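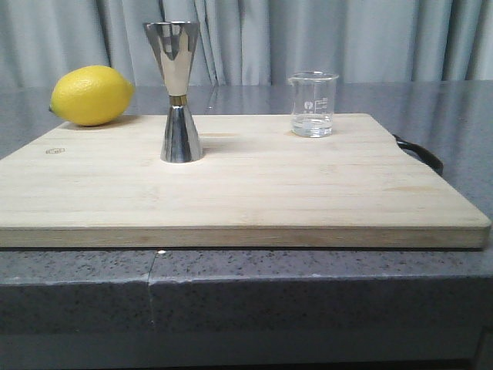
Le poste de préparation : un citron, un doseur double en inox et un petit bécher gradué sur la planche en bambou.

Prandum loue désormais son poste de bar automatisé aux hôtels et aux traiteurs

14/11/24 – La société Prandum ouvre ce jeudi la location de son poste de bar automatisé, jusqu'ici réservé à deux établissements pilotes. L'offre s'adresse aux hôtels, aux traiteurs et aux salles de réception qui servent des cocktails en volume et peinent à recruter pour les services du soir.

Le système, baptisé Plisance, comprend un bras articulé, un socle à fixer sur un plan de travail existant, une caméra fixe et un logiciel de recettes. Le bras saisit le doseur, mesure les liquides, verse et repose les ustensiles à leur place. Il ne coupe pas les fruits et ne débouche pas les bouteilles. Ces tâches restent à la charge du personnel, de même que le nettoyage en fin de service.

Le tarif annoncé est de 910 euros par mois, hors taxes, pour un engagement d'un an. L'installation et une demi-journée de formation sont comprises. Les clients qui souhaitent un contrat plus court, pour une saison ou un salon, devront demander un devis.

Prandum a choisi de faire travailler son bras avec du matériel de bar courant. « Les gens ont déjà leurs doseurs et leurs planches. On ne voulait pas leur vendre une vaisselle spéciale », explique Lena Głowacki, responsable du produit. Le logiciel demande toutefois une phase de repérage : chaque ustensile doit être présenté à la caméra avant sa première utilisation, sous plusieurs angles. L'opération prend quelques minutes par objet.

Les surfaces brillantes ont longtemps posé problème. L'inox poli renvoie la lumière du local et le verre transparent se confond avec ce qui se trouve derrière lui. Selon Lena Głowacki, la dernière version du logiciel gère mieux ces deux cas, à condition que l'éclairage reste stable. Le guide d'installation recommande un fond uni et clair derrière le plan de travail, et déconseille les emplacements exposés au soleil direct.

L'hôtel Olszewski, l'un des deux pilotes, utilise le poste depuis le printemps pour les réceptions de groupe. Son responsable de la restauration, Filippos Tzavaras, dresse un bilan partagé. Le soir le plus chargé, le bras a préparé près de 200 verres, sur une carte volontairement courte. « Le dosage est régulier, c'est ce qu'on attendait. Pour la vitesse, un bon barman va plus vite que lui », dit-il. L'hôtel a conservé son équipe de bar au complet et réserve la machine aux commandes répétitives.

Il signale aussi deux arrêts en plein service, l'un après le déplacement accidentel de la planche, l'autre pour une raison que le support technique n'a pas encore identifiée. Dans les deux cas, il a fallu relancer le repérage avant de reprendre.

La maintenance est confiée à Wutatport, qui assure une intervention sur site sous deux jours ouvrés. Danang Subramaniam, qui dirige l'équipe d'intervention, précise que les pannes simples sont traitées à distance. Les pinces, pièces d'usure, sont remplacées sans supplément une fois par an.

Le catalogue de départ compte 704 recettes, avec ou sans alcool. Les clients peuvent en ajouter, mais les préparations au shaker ne sont pas prises en charge pour l'instant. Prandum dit y travailler, sans donner de date.

Les demandes de démonstration se font auprès du service commercial de Prandum. Les premières livraisons sont prévues avant la fin novembre, dans la limite du stock disponible.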